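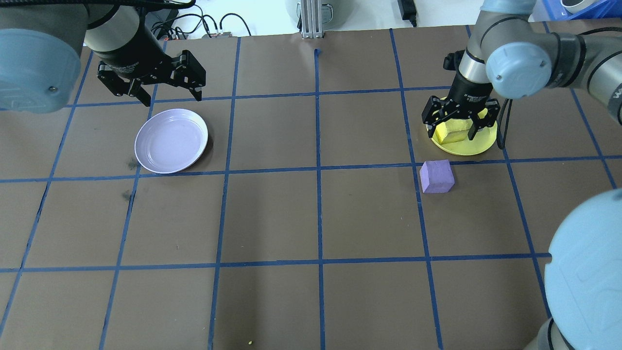 The Stollow is a wall-hung plate rack in solid beech, made in our workshop at Rodcombe, and it does the two jobs a plate rack ought to do: plates drip in it, and then they live in it. You wash up, you stand the plates between the dowels over the sink, and the next time you see them you are putting food on them. The drying and the putting away have been quietly dropped from the programme. It takes ordinary crockery, by which we mean the sort of plain round plate with a raised rim that is waiting by the blue tape with nothing on it, and most people's cupboards are full of those, whatever else they tell the wedding list. It also takes side plates, saucers, chopping boards of a reasonable thickness, and the lid you can never find.

Width 60 cm
Timber: European beech, oiled
Dowels: beech, turned, replaceable one at a time
Fixing: 4 brass brackets, screws supplied, wall plugs not supplied
Price: £200 including delivery to the mainland
Waiting time: six weeks, a bit more before Christmas

Why it costs what it costs

We get asked. There are plate racks on the internet for the price of a takeaway, and if you are in a hurry or renting somewhere until the spring you should have one of those with our blessing. They are generally made of pine, held together with staples, and lacquered. The lacquer is the trouble. Water gets in at the joint between dowel and rail, can't get out again, and by the second winter there is a black ring round the foot of every dowel and a smell you start blaming on the drains.

The Stollow has no lacquer on it anywhere. The dowels go right through the bottom rail and finish open at the underside, so the water runs down and falls off the end. It is not a clever idea. It was in every scullery in the country before somebody thought of lacquer. Abbas Tehrani, who drew up our version, copied it from a rack in his aunt's kitchen that had been dripping since before he was born, and the only thing he changed was the spacing, because modern plates are fatter.

The joints are wedged and glued. The glue is waterproof, and we have tried fairly hard to prove otherwise, including leaving a rack in the rain barrel behind the workshop until March. It came out green but in one piece. Hjalti Kirkegaard scrubbed it and hung it over the tea-room sink, where it still is, should you visit and want to be rude about the colour.

Which plates fit

Dinner plates go in the lower tier and side plates in the upper. The lower tier has enough headroom for a large modern dinner plate, though the real monsters, the kind restaurants use to make a scallop look lonely, will poke out at the top and catch the light. They come to no harm. They just look as though they have been told to wait outside.

Bowls are a matter of opinion. Shallow pasta bowls go in if you leave a gap empty beside each one. Deep cereal bowls do not, and we would sooner say so now than read about it in a review. We make a flat shelf for bowls and mugs, the Skestley, which hangs underneath on two hooks and has slats for the drips. It is sold separately, like everything anyone has ever wanted.

Square plates will go in. We have no further comment on square plates.
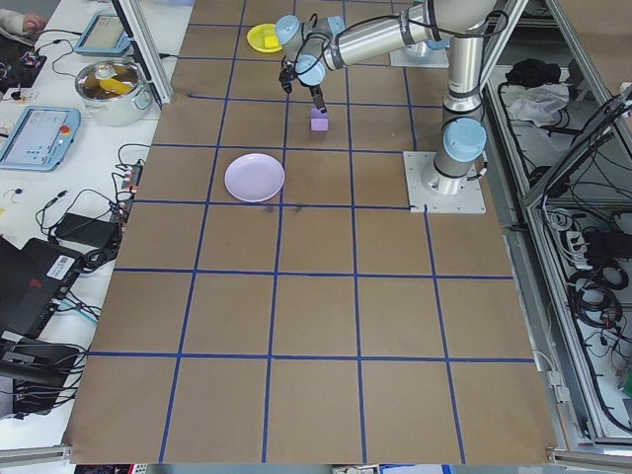 Can I hang the rack on a plasterboard wall?

You can, provided the top two brackets are screwed into studs or a timber batten. A loaded rack is heavy, and plasterboard fixings on their own aren't up to it. On brick or block, ordinary wall plugs are fine.

If you can't find a stud where you want the rack to go, fit a batten across two studs where they happen to be, and hang the rack from that. We can supply a batten in matching beech, cut to length, planed and oiled. Ask when you order. People who ask afterwards pay the carriage twice and write to us in a certain tone.

Hanging it

Two people, a pencil, a spirit level and a drill. Before you drill anything, hold the rack against the wall and have the shorter person in the house reach for the top tier. We know of three kitchens where a tall husband hung the rack while his wife was out. It has been rehung in all three.

Allow enough space above the taps that you can still fill a stockpot. Swan-neck taps are the usual culprits here. If yours swivels, swivel it through its whole range while somebody holds the rack, because the side you forget is the side it will hit.

The brackets come in a paper envelope taped to the back. Please look for the envelope before you telephone to say there are no brackets. Elínborg Overgaard takes those calls and is very patient, and we would like to keep her.

The drip question

With no tray under it, the rack must go over a sink or a draining board. Hung over a worktop it will drip on the worktop, and hung over the bread bin it will drip on the bread bin, as a customer in a converted chapel established on our behalf. If you have nowhere over the sink, there is a zinc tray, made for us by Østergaard, that slides in beneath the bottom rail. It has a lip at the front and needs emptying by hand. The honest thing to say about emptying it is that you will forget, and that it holds more than you'd think.
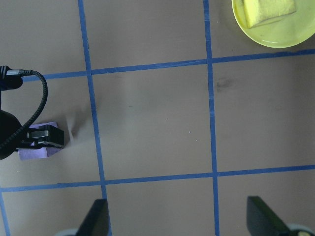
Zinc goes dull within a few weeks and then stays dull, and all the polishing in the world won't hold it off for long. We rather like it dull. If you want something that stays shiny, the tray also comes in stainless steel for a little more, and it shows every fingerprint in the family.

Either tray can be added later. The grooves are cut in every rack whether you order one or not, so you only have to slide it in from the left. From the right it will go halfway and stick, and you'll need to tap it back out with the heel of your hand.

Looking after it

Oil it twice a year. We send a small bottle with each rack, enough for the first few goes, and after that any food-safe oil sold for worktops will do. Take the plates out first. Wipe it on, leave it while you have your lunch, wipe off whatever hasn't soaked in, and keep the plates out overnight. Put the oily rag outside, flat, to dry, and don't leave it screwed up in a bucket, as these can heat up and catch fire. That last sentence is the only one on the page we'd ask you to read twice.

Olive oil goes rancid. So does whatever is left in the frying pan.

If a dowel breaks, it can be tapped out from below with a hammer and a bit of scrap dowel, and a new one tapped in. Spares are sent free for as long as we're in business, and you needn't explain how it broke. Hafþór Ragnarsson turns them in batches on wet afternoons and has a good stock put by. Do tell us whether you have the old spacing or the new. The old racks have a small R burned into the back of the top rail and the new ones have Rodcombe in full, which was Hafþór getting a bigger iron.

Finishes

Oiled beech is the standard and what we keep on the bench. We also make the rack in ash, which is paler and has more going on in the grain, and in oak, which we will do if you insist. Oak and water and anything made of iron leave blue-black stains, so if you leave a wet cast-iron lid in an oak rack overnight you'll have a permanent record of its shape. Ash and oak add two weeks to the wait.

We don't paint them. Every so often somebody paints one themselves and sends us a photograph, and some of these look very nice, and then the paint flakes at the dowels for the same reason the lacquer does. Should you want a painted rack, paint the side panels and leave the dowels and rails alone.

What customers say

"Bought for my mother, who said she didn't need it. She has rung twice to say where she has put the saucers." - Bent Brynjólfsdóttir

"Good solid rack. Instructions longer than necessary." - customer in Skestley

"The bottom dowel nearest the wall squeaks when I take a plate out. My husband can't hear it." - customer in a terrace

(On the last of these: rub a candle stub on the dowel where it meets the rail. If it carries on, send for a new one.)

Ordering and returns

Racks are made in the order they're asked for. We take half the money when you order and the rest when it's packed. You'll get a call from Elínborg the day before it leaves, and she will want to know if there's a porch.

If you don't like it, send it back within a month and we'll refund the lot, less the carriage. It should be clean and dry. We have had one returned with a fork in it. The fork was rather a good one and we posted it back.

Ash, oak, battens and trays can't be ordered from the button below yet. Ring or write for those, and give the width of the wall as well as the height of your tap.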